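Bag swap returns to the Brorkasau kitchen this February

The bag swap is back! If you missed it last year, the idea is lovely and simple: you bring along a bag of things you no longer use, you leave with a bag of things somebody else no longer uses, and in between there's coffee. I popped down to the shared kitchen in Brorkasau for the packing session and ended up staying far longer than I'd meant to (the coffee is partly to blame).

Jaanus Priedītis started the swap with a single shelf, and he still likes it to feel small, even though 325 households have signed up this time. His one firm rule is that clothes and soft things get bagged before anything breakable goes near the worktop.
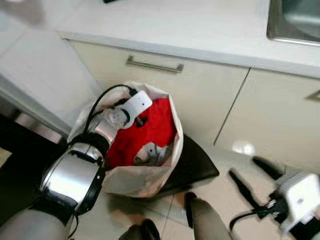 I asked him whether people ever bring too much. "Always," he said, and went off to look for more paper bags. Last year's swap shifted roughly 2,000 items, and a fair few of those were scarves – I came home with two of them and have worn both to death.

Paper bags are reused until they give up, by the way, so please don't throw yours out before the day. Fold them flat and bring them along with everything else. Edgars Vanags, who looks after the sorting, told me he'd happily take a big black holdall over a flimsy carrier any day, and having carried a few flimsy carriers up those stairs I'm with him.

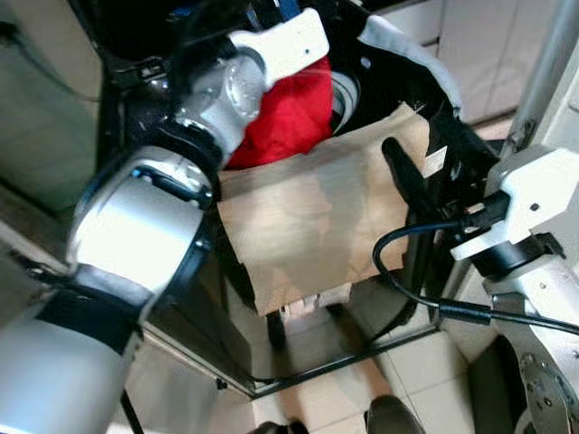 Red fabric and a folded brown paper bag in a black bag at the Brorkasau kitchen.

Small kitchen appliances are welcome again too, as long as they're clean and you're happy to tell the next person how they work. Lenoria, the repair shop by the bridge, is offering a free check on anything with a plug, and Willico is lending the tables. Get there early if you're after a coffee maker – last time they had all gone before I'd taken my coat off!

Doors open at 3 in the afternoon, and you can drop bags off from 2.

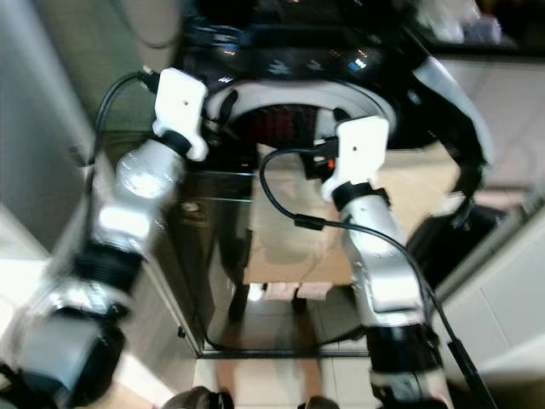
What to bring

Clean clothes, towels and bedding, kitchen bits in working order, and your old paper bags. No mattresses, please, and no paint. If you can't carry your things over, leave a note for Edgars at the Ung café and he'll ring you back.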